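Workshop tips: keeping gripper software calm at the bench
By Lahcen Lamrani

At Presullow I look after the control and perception code for our grippers. These habits save me time.

Tip 1. Check the zero before the first grasp
Open the fingers fully over a plain pale surface and read the width in the Yazzie log. I repeat this 3 times.

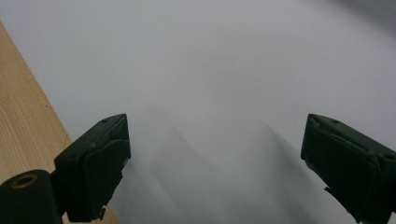

What should I do if the open width is different each time?
Restart the encoder node first, then run the homing routine again. Change the offset in the config file only after that.

Tip 2. Teach the detector with clear plastic
Clear containers are difficult for depth software. When one is stacked with a green one, label both, or the planner will treat them as one body. 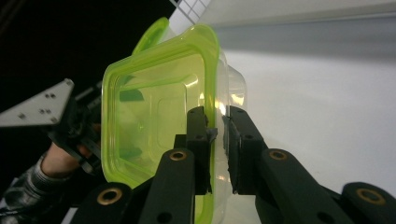
Tip 3. Watch the shadows
A soft shadow on a white sheet can become a false object in the mask. I raise the threshold in small steps, never more than 4 in one session. 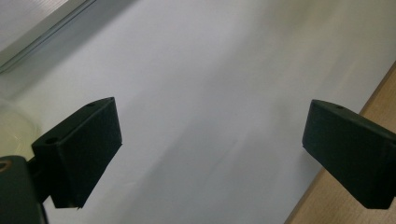

After each step I save the config with a new name. Desmond Baptiste once lost a Wednesday of tuning by writing over the old file.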